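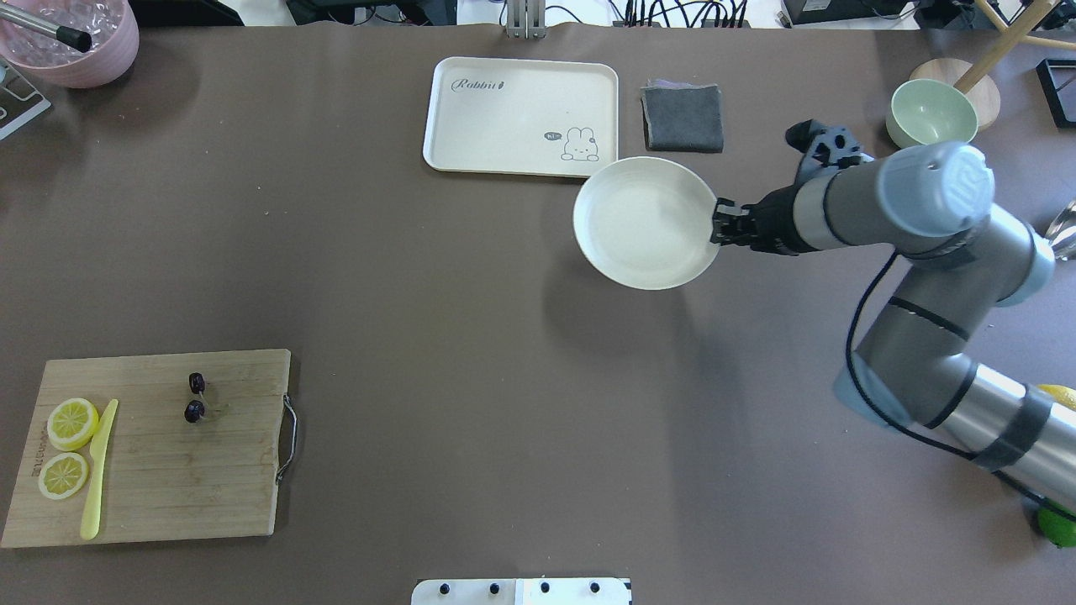
Plate over the table

Re: Sabbath question for the Dorkutex list

wanthorpe_pew4 wrote:
Our study group got through 2 verses of Exodus 20 on Friday before the fight started. Does "rest" mean no work, or no work you get paid for? Half the room mows lawns.

Esposito wrote:
It means cease. The text lists your son, your daughter, your servants and your cattle. It leaves out the lawn, but I wouldn't build a doctrine on that.

fukusard wrote:
Colossians 2:16. Let no one judge you about a Sabbath. Mow away.
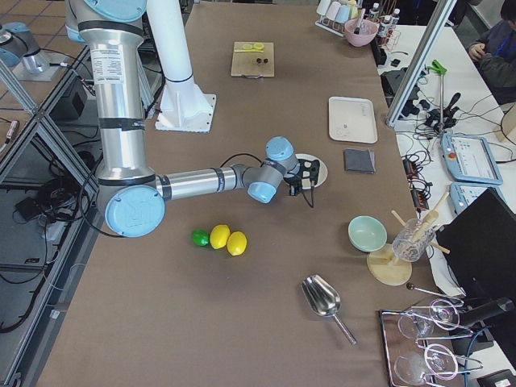
I'd add that Hebrews 4 makes the rest something we enter by faith, so the day was always pointing past itself.

Esposito wrote:
Funny how the other nine commandments never point past themselves. I've read 446 pages on this and you've covered it in one line.

fukusard wrote:
You're welcome.

wanthorpe_pew4 wrote:
So that's one yes and one no. I'll report back to the group. We're doing graven images next, and my aunt collects angels.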